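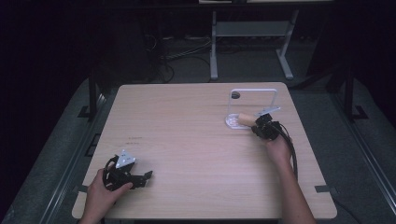
Table 4, light wood top, Bosdale room

Bosdale annex, room safety check
Jul 19, 2022. Checked by Saranya Sundaram, copy to Cheng-en Tsang

Exits
Main door: OK. Closes on its own, latches.
Rear door: FAIL. Sticks at the bottom, needs a shoulder. Same note in April. Ticket 513 still open, please chase Pichler.
Exit sign over rear door: OK on mains. Battery test not done, no key.

Fire
Extinguisher by sink: OK, pin and seal in place.
Extinguisher in hallway: tag missing. Gauge in the green. Needs new tag before we can pass it.
Smoke alarm: OK, tested twice. Loud.

Electrical
Outlets, north wall: OK
Outlets, south wall: one cover plate cracked. Taped over for now, dont use.
Power strips: two plugged into each other behind the file cabinet. Unplugged one. Please stop doing this.

Floor and furniture
Carpet edge at hallway: lifting again, trip risk. Glue didnt hold. Bridetmont quoted 600 to redo the strip, waiting on sign off.
Tables: edges sanded, no splinters. Table 2 has a loose leg bolt, tightned.
Shelving: FAIL. Top shelf overloaded, not fixed to wall. Move the paper boxes down.

First aid
Kit: short on large bandages and gloves. Eye wash in date.

Recheck rear door and shelving before sign off. Rest can wait for next round.
S.S.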